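Getting the hallway back: shoes, scuffs and smells

by Eluned Kneath

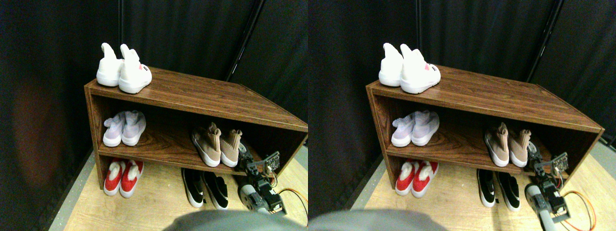
A low rack with one shelf, dark walnut finish, open at the front.

I love sorting out a hallway! It's such a small bit of the house and you walk through it so often that an hour's work feels like a new front door. Ours was a heap of trainers from May until the clocks went back, so these have all been tried at home.

Start with the shoes themselves. Everything out, bang the soles together outside, and sort them by who wears them most (not by who owns the most, or one person gets the whole shelf). Daily pairs go at the bottom where you can kick them off and nudge them in. Best shoes go up top, stuffed with newspaper so the toes keep their shape.

Smelly trainers: a heaped spoonful of bicarbonate of soda in each, left overnight, then shaken out over the bin. Old cotton socks filled with bicarb and knotted work nicely too, and you can use them again and again. Leather doesn't like the loose powder, so use the sock for those.

Wet boots want air, never a radiator. Take the insoles out, pack with newspaper and change it after 3 hours. The first lot soaks up a surprising amount!

Scuffs on a wooden rack: rub the cut side of a walnut along the scratch, leave it a few minutes and buff with a soft cloth. On darker finishes I go over it again with a wax crayon in a matching brown. Try it low down at the back first, as some coatings won't take either.

Grit on the floor is what does the damage, so sweep before you mop, and wring the mop until it hardly drips. Felt pads under the rack (a sheet of them cuts up into loads) let you slide it forward and get at the fluff behind.

Next time, coat hooks, and what to do with all those odd gloves.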